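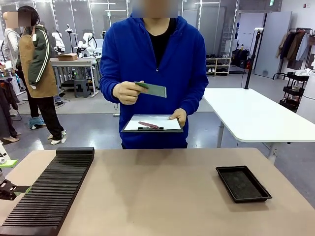 Dennis Mfinanga anotou no registo da bancada que a falha só aparecia quando alguém já tinha pegado num cartão e o braço ainda acreditava que o tinha entre os dedos. Esta observação, feita em abril, antes de qualquer medição, orientou toda a análise que apresentamos nesta secção. Até esse momento, tínhamos procurado a causa no planeamento da trajetória, e tínhamos alterado duas vezes os parâmetros de aproximação à ranhura sem obter uma melhoria estável.

A tarefa consiste em retirar um cartão verde, apresentá-lo à calha preta com ranhuras e soltá-lo em posição vertical. A Figura 1, que abre a secção, mostra a mesa do lado do operador, com a calha à esquerda e o tabuleiro preto à direita. O operador trabalha de frente para o robô e partilha com ele a mesma superfície. A pinça Dranier fecha por corrente: quando o motor atinge o limite programado, o controlador Drernness declara a peça como presa e autoriza o movimento seguinte. Não existe, nesta versão da célula Umali, um sensor que confirme a presença da peça de forma independente.

4.1 Descrição da falha

Registámos 1.201 ciclos de inserção. Em 80 deles o controlador declarou a peça como presa, mas a posição dos dedos não era compatível com a espessura de um cartão. Chamamos a este estado preensão aparente. Na maior parte dos casos a consequência foi limitada: o braço percorreu a trajetória, abriu os dedos sobre a calha e contou uma inserção que não aconteceu. O erro ficava escondido nos totais do dia e só era descoberto quando se comparava a contagem com o conteúdo da calha.

Mais preocupantes são 27 ciclos deste grupo, nos quais uma pessoa colocou a mão na zona de trabalho enquanto o robô continuava em estado de transporte. Não houve contacto nem ferimento. No entanto, o operador tinha interpretado a pausa do braço como o fim do ciclo, e o sistema não lhe dava nenhuma indicação contrária. Consideramos por isso que se trata de uma ocorrência de segurança e que a sua gravidade não deve ser avaliada apenas pelo resultado.

A inspeção da pinça revelou que o limite de corrente podia ser atingido sem peça. O atrito na articulação dos dedos aumentava depois de um período de trabalho contínuo, e o motor chegava ao limite antes de o curso terminar. O software não distinguia entre a resistência do cartão e a resistência do próprio mecanismo. É um erro de conceção conhecido em pinças simples - e nós cometemo-lo, apesar disso.

4.2 Propagação da paragem entre os braços

Durante a análise encontrámos um segundo problema, que não estava relacionado com a preensão. Quando um braço entrava em paragem de proteção, o pedido era transmitido ao braço vizinho pela mesma rede que transporta os dados das câmaras. Com a rede carregada, medimos um atraso máximo de 120 ms entre o pedido e a sua receção. O botão de paragem de emergência tem um circuito próprio e não é afetado por este atraso. A paragem pedida por software, ao contrário, chegava tarde demais para os critérios que tínhamos definido em Prurura.

A Figura 2 foi obtida pela câmara do punho. O braço vizinho aparece desfocado pelo movimento, e junto dele vê-se a caixa amarela com o botão vermelho. A perspetiva é útil para compreender uma limitação do procedimento inicial: a partir do punho, os dedos ocupam a parte inferior do campo de visão, e o braço vizinho fica no mesmo espaço visual que a mesa. Tínhamos tentado usar esta câmara para detetar a presença de uma mão, mas as alterações de fundo causadas pelo outro braço produziam demasiados alarmes falsos, e os operadores passaram a ignorá-los.

Figura 2. Vista da câmara do punho, com os dedos da pinça em primeiro plano e o braço vizinho ao centro.

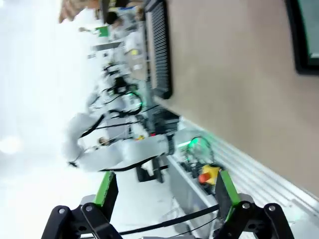
4.3 Medidas corretivas

A primeira medida foi acrescentar uma condição de posição à condição de corrente. A peça só é declarada como presa se os dedos pararem dentro do intervalo correspondente à sua espessura. Fora deste intervalo, o controlador abre a pinça, recua para a posição de espera e pede uma nova apresentação. A segunda medida foi separar a rede: os pedidos de paragem circulam agora por uma ligação dedicada, e a perda desta ligação é tratada como uma paragem.

A terceira medida diz respeito às pessoas. O estado de transporte passou a ser anunciado por um sinal sonoro curto, e a instrução de trabalho proíbe retirar ou corrigir uma peça antes do fim do sinal. Reconhecemos que uma instrução escrita é uma barreira fraca. Ela foi mantida como complemento, e não deve ser contada como redução do risco na avaliação formal, que foi entregue em 20 de setembro de 2021.

Resta o caso das peças de secção variável. Na Figura 3, os dedos seguram a base de um objeto verde comprido, cuja parte inferior é mais larga e mais espessa do que a tira que se prolonga para cima. Com uma geometria deste tipo, o intervalo de posição depende do ponto onde a pinça fecha, e um intervalo único seria largo demais para detetar a preensão aparente. Definimos dois intervalos, um para a base e outro para a tira, e a escolha é feita pelo programa da tarefa.

Figura 3. Preensão pela base de um objeto verde comprido, vista do punho.

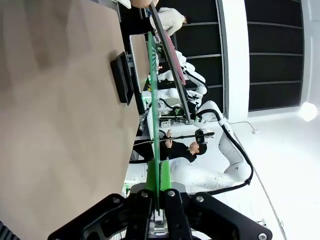

Um dos revisores internos objetou que dois intervalos escolhidos pelo programa apenas deslocam o problema, porque um erro na escolha produziria de novo uma confirmação falsa. Aceitamos a objeção. A seleção errada do intervalo não foi ensaiada, e os dados disponíveis não permitem estimar a sua frequência. Enquanto não for instalado um sensor de presença nos dedos, as peças de secção variável são manipuladas a velocidade reduzida e sem operador junto à mesa.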